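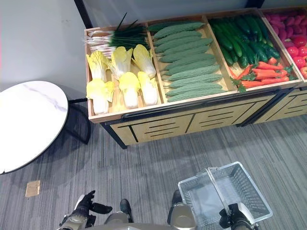
The Market Corner at Tufa House

The Market Corner opened to visitors in March. The display stand is wooden, with light divider boards between the compartments, and all of the produce is artificial. Groups may book a session of 40 minutes through Samina Tanoli at the front desk.

Napa cabbages lie in two rows with green onions behind them. Bitter melons fill the next compartment - cucumbers and carrots share the one after.

Shopping baskets are to be returned to the desk.

Gallery updated 2020-08-15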